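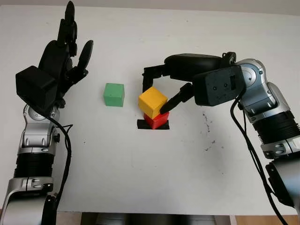 Re: [blocks] How many colors does a cube set need?
18 Aug 2025

Catching up on the list after a long gap, so forgive me for dragging this one back up. The original question, for anyone whose mail program hides quotes:

> I have inherited the job of putting together the block boxes for the
> Clostley toy library. We have 992 plain cubes, all sanded, all the
> same size, and a small budget for paint. The Zodeck color card has
> more shades on it than I can tell apart. I was thinking twelve
> colors, so every child has a favorite. My sister says six. My
> husband says leave them plain and buy cake.
>
> Also, does anyone have an opinion on black? The last box had black
> ones and they were always left over at the end.
>
> Thanks, and sorry if this has been done to death.

It has been done to death, and I'm going to do it again.

Three. Red, green, yellow. I say this as a person who painted twelve colors in April of a year I won't specify and then spent two winters hearing "that's not teal, that's the other one" from people under the age of six. Twelve colors means a game of "find me one like this" takes all afternoon and ends in a ruling. I am not a judge. I just wanted to glue some wood and go home.

With three you can say "pass me the yellow" and the yellow arrives. You can do over, under, next to, between. You can do the one where you lift one away and ask what's left, and that will keep a four-year-old going far longer than you can stand it. And when one goes under the radiator, everyone in the room knows which one it is.

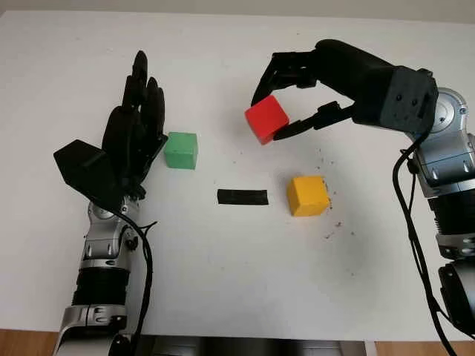
Red in the air, green and yellow still on the table.

Some particulars, in no sensible order.

Green is the hard one. Most greens on the Zodeck card are either pond or army. Go toward mint and then back off a little. A lighter green also shows its faces better, with the top coming up paler than the sides when there's a lamp over the table, and that's half of what makes a cube look like a cube to a small person.

Yellow needs an extra coat. It always needs an extra coat. I've stopped resenting it.

Knock the edges back a touch before you paint, even if somebody swears they've been sanded. A sharp edge loses its paint first, and after a month your red block is a red block with a beige outline. I do 2 passes with the fine paper and then stop, having learned what happens when I don't (dice).

Try them on a white table before you commit to the whole batch. I did my first lot on a brown workbench and thought the yellow was gorgeous. On white it looked like an old tooth. A plain matte white top is merciless, so it's the right place to find out.

On black: I'd leave it out as a cube color and use it flat. A short black strip laid on the tabletop does very nicely as a line, a road, a river, a wall, or the place the red one is not allowed to go. Ours has been all of those before lunch. Tape is fine until somebody discovers it peels, and somebody will. At the Sima playgroup they went over to a thin strip of card, and as far as I know it's still in one piece.

As for numbers per box, I would not put the whole 992 out at once unless you dislike the floor. We held back 700 of ours in the cupboard and not one child has asked to see the manager. Small bags, a few of each color. Start a new kid off with one of each and see how it goes.

The Tilla people will now write in to say that plain wood is more beautiful. They're right. It's also impossible to shout across a room.

Your husband has a point about the cake.

— list member, still with paint on one elbow

Comments (4)

twelvecolors: I feel attacked. My teal and my other one are completely different in daylight.

sawdust_and_tea: Tilla here. Plain wood is more beautiful.

original poster: Thank you! Three it is. I've bought one tin of each and two of the yellow. The mint had a dent in it so they gave me something off.

maplebox: Does the extra coat of yellow go on before or after you knock the edges back? I may have done this wrong.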